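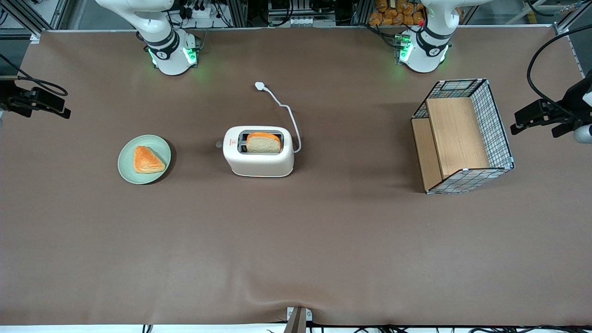 Breakfast Program Moves to Jesness House for the Winter Term

The Valamia Community Learning Centre has confirmed that its breakfast skills program will operate from the ground floor of Jesness House for the whole of the winter term. The program has 52 registered participants this year, an increase of 17 over the previous term, and the Centre's former teaching kitchen on Koyama Street could no longer accommodate the morning groups.

The program teaches the preparation of a simple breakfast to adults who are setting up a household for the first time, or who are returning to one after a long stay in hospital or supported care. Sessions begin at 8:30 a.m. and run for 90 minutes. Participants work at a table and practise a small number of everyday tasks: laying out a plate, making toast, serving a pastry, and putting everything away when they have finished.

Program coordinator Arūnas Paju said the table layout had been reviewed before the move and that fewer items would be set out than in past years.

"In the old kitchen we had everything out at once, and people spent the first part of the morning looking for a clear spot to work," Mr. Paju said. "Now the plate goes on the left, the toaster goes in the middle and the basket goes on the right. Participants know where to look, and they can set up the same way at home if it suits them."

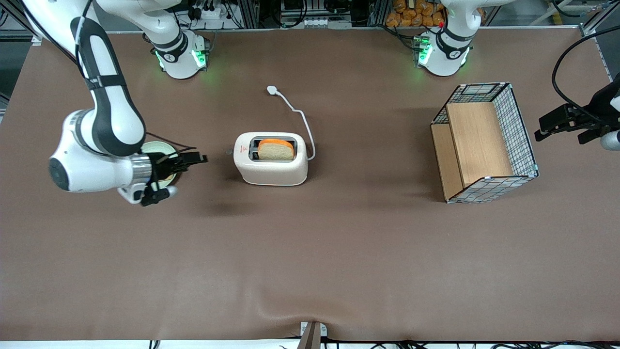
The breakfast table, with plate, toaster and wire-grid basket.

The layout will be used in all introductory sessions. Later sessions will add cutlery, a kettle and spreads, and participants will be asked to plan their own arrangement and to discuss it with an instructor.

Renovation of the ground floor room was completed in January at a cost of $3,581, met from the Centre's minor works budget. The work included repainting, new shelving along the corridor wall and an improved entrance ramp. Storage for program supplies has been moved to the former cloakroom, where labelled shelves have been provided for each group.

The Centre has also revised its written guidance on small appliances. Participants are shown how to check a power cord before use, how to keep it away from the front of the table, and how to unplug the toaster before cleaning out crumbs. The guidance is available in large print, and a copy will be given to each participant at the first session.

Toasters have been the subject of the greatest number of questions from participants, according to the Centre's end-of-term survey, to which 34 people responded. Many asked for more time to become familiar with the controls. Models differ considerably in where the lever and the browning knob are placed, and several respondents reported that the one they had at home bore little resemblance to the one they had learned on.
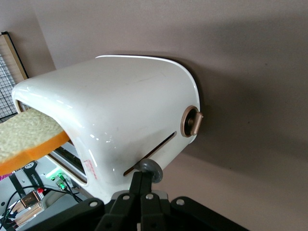 For that reason, the second session of the term has been given over entirely to toast. Participants will be invited to bring in the instruction booklet for their own toaster, if they still have it, and instructors will go through the settings with them individually. Those without a toaster at home may ask to be placed on the list for the Andero household loan scheme, which provides basic kitchen goods for up to six months.

"We would sooner spend a full morning on one appliance than hurry through five of them," Mr. Paju said.

Registration for the remaining places in the afternoon group is open until the end of the month. Forms may be collected from the front desk at Jesness House or from the Centre's main office. There is no fee for the program, and family members or support workers are welcome to attend the first session.

The entrance to Jesness House is at the side of the building. Bicycle parking is available in the rear courtyard.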